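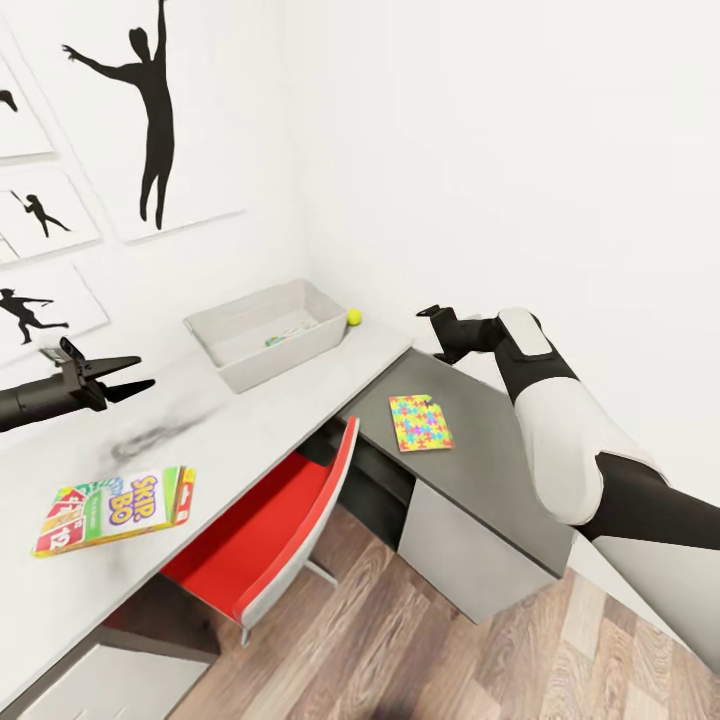 A two-armed robot over the corner desk in simulation, with a card game box, a tennis ball and a bin on the worktop.

Myroslav Pavliuk has spent most of the past year deciding what not to buy. He looks after equipment at Zelura, a small firm that develops tidying and sorting software for two-armed robots, and his spending plan for the coming year has to be signed off in December. When we spoke, he had a spreadsheet open with 80 lines in it, and he said a good number of them would be gone by then.

The firm works mostly in simulation. Its simulated rooms include a plain one with an L-shaped desk, and Pavliuk uses it when he wants to talk about reach, because the two sections of the desk run off in different directions and a robot has to work across both.

"People ask for an arm, and they give me the name of an arm," he said. "I ask them what it has to pick up and how far away it is. If they can't tell me, I send them back to the simulator for a week. It costs us some computer time and a bit of patience."

Zelura rents its space from Hostarside, a business park on the edge of town, and the floor area is the first limit on any purchase. The unit has room for one full bench with a robot at it and walking space behind. A second bench would mean taking the unit next door, and Pavliuk has put the rent for that on its own line so it can't get lost among the hardware.

"The arms are the part everyone looks at," he said. "Then you need a stand, a controller, a stop button that someone can reach, cabling and a power supply that won't trip when the kettle goes on. I had a quote last spring that left out the stand. It was a good price until we asked."

He has two suppliers on his list. Zollix sells the arms and grippers as a set, with the support contract included for the first year. Fu sells the arms alone and leaves the buyer to find the gripper. The Fu option is cheaper on paper. Pavliuk reckons the fitting work would take one of his engineers around 19 days, and he has added those wages to the quote before comparing the two.

"Once you do that they are close," he said. "Then it comes down to who picks up the phone."

Grippers take up more of his time than he expected. A two-fingered gripper is simple to mend and easy to program, and his team knows it well. It can close on a ball without much trouble. A flat box lying on a desk is harder, and a thin flat thing is harder again, as there is very little for the fingers to get hold of. Some of his colleagues want suction cups for that. He has priced them, along with the pump and hoses, at £1622 for a pair, and has not made up his mind.

"I would like to see the software try everything with fingers first. You can slide a thing to the edge of the desk and pick it up there. If we can do that, I keep the money."

I asked how far he trusts the simulator when it comes to spending. He said it was good for reach, for knocks between the arms and for the height of the desk. It was less use for grip, and he would not order finger pads on the strength of it.

"A desk in the simulator doesn't wobble unless you tell it to. Ours does. I have budgeted for a better desk."

The line he defends hardest is spares. He has set aside £4000 for them, covering fingers, pads, one wrist and a box of cables, and every time the plan goes round somebody suggests halving it. His answer is a record he keeps of the days the old bench stood idle while a part was in the post. He won't share the total outside the firm, but he brings it to meetings.

"A spare wrist on the shelf is boring. I know that. So is paying four people to wait for a courier."

There is also the question of hiring. Zollix will lease a bench for six months with an option to buy, and Pavliuk is leaning towards it for the first half of the year. The monthly cost is higher, though he would be able to send it back if the work moved on to larger objects. What holds him up is the wording on wear and tear, which he has asked the firm to set out in plain terms. He was still waiting for the reply.

As for the second bench, he has marked it as pending. "Ask me when the first one has done a full month without me being called in," he said, and went back to line 19, which was cable ties.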